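Notebook, legislation text group
11/07/2025

Carried on with the consultation submissions on the draft Tenancy Deposits Bill. The export from Torkoder came through overnight with 624 records, all with a clause reference in the header field. Luana had set the import to drop blank lines, which also dropped the line breaks between numbered points, so a submission that comments on clauses 9, 11 and 12 arrives as one block. Re-ran with the setting off. Points now split properly except where the writer used Roman numerals.

Duplicates: matched on full text first, then on the opening paragraph. The landlords' template letter is easy to find. The tenants' one is harder, as people were invited to add their own circumstances in the middle and many did. Kept these as separate records with a shared template code. Anderson wants them merged for the summary table. I would keep them apart until the ministry's drafting office says how it counts a template letter with additions. Wrote to Bronisława to ask.

Clause coding, second pass. Cauã and I coded the same batch separately and compared. We disagreed on seven records, four of them on clause 14 (time limit for returning the deposit). The trouble is the phrase "end of the tenancy". Some writers mean the date in the contract and some mean the day the keys go back. The draft uses both "expiry" and "termination" in the same clause and defines neither, so the coding guide cannot settle it. Added a sub-code, 14-T, for any submission that turns on the meaning of the term.

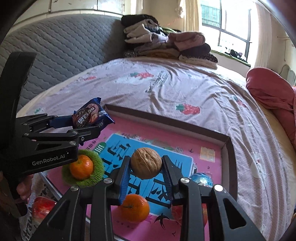
Checked how the existing tenancy act handles it. Section 31 has "termination" throughout and treats expiry as one form of it. If the bill is meant to follow the act, "expiry" in clause 14(2) is probably left over from an earlier draft. Lucimara has the earlier drafts and will compare.

Transitional provisions: clause 40 applies the new time limit to deposits "held" on commencement. No submission so far raises deposits paid but not yet lodged with a scheme. Noted for the cover memo as a gap in the text, kept separate from the consultation findings.

To do:
- recode the first batch with 14-T
- Roman numeral splits by hand
- Cauã to draft the wording for the clause 14 paragraph
- summary table due in October, format still not agreed

Recent entries
Import settings for Torkoder exports
Coding guide, version 4
Cross-references in the draft schedule
Definitions used once only
Commencement clauses: notes on earlier acts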